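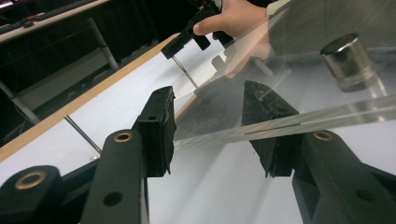
Automation & Work

Home | News | Plants | Suppliers | Jobs

Nornby Moves Rod Assembly Staff to Gripper Training Benches

March 5, 2025 - Nornby, which builds display stands from clear acrylic and metal rod, has begun moving assembly staff to benches where they teach the job to a robot cell. Workers handle the parts with hand-held grippers fitted with cameras, and the recordings are used to train the arms that the company plans to start up in July.

The change covers 17 people at the Jovholm plant. Each spends two hours of a shift on recording and the rest on regular assembly. Pay grades stay as they were. Piece-rate bonuses do not apply to recording time, which is instead paid at the worker's average rate for the previous quarter.
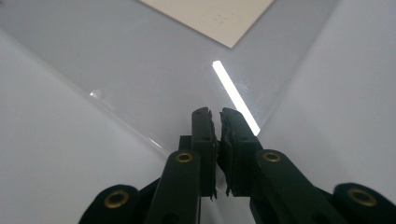

Hand-held gripper with its jaws nearly closed, Jovholm.

Thanakorn Phromma, who runs the assembly section, said the tool forces people to work more slowly than they would with bare hands. "You lose the feel of the rod. Most of the first week goes into learning how far to close the fingers," he said.

Clear sheet is a known problem for cameras, as edges and reflections shift with the viewing angle. Nornby is asking for 300 accepted recordings of each step before that step is handed to the cell.

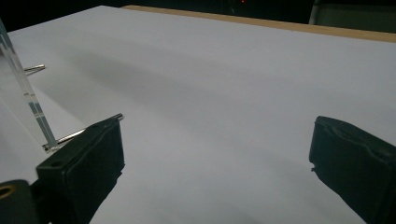

Will the robot cell replace the assembly staff?
Nornby says the cell will take over rod insertion only. Sheet cleaning, final inspection and packing remain manual, and the company has given a written commitment on headcount through the end of next year.

The software comes from Humer, and the cell itself is being built by Kamolrat. Under the contract, staff can stop the cell and reject a batch without a supervisor's sign-off - a point the shop floor had asked for in writing. Two assemblers will be retrained as cell operators, with 31 hours of instruction each. 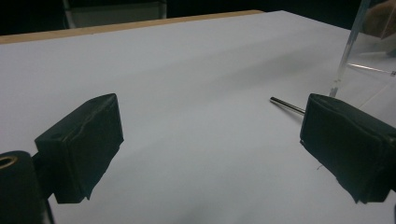
A metal rod and clear acrylic on the white work surface.

Nornby has not set a date for a second cell.

Tags: assembly, grippers, training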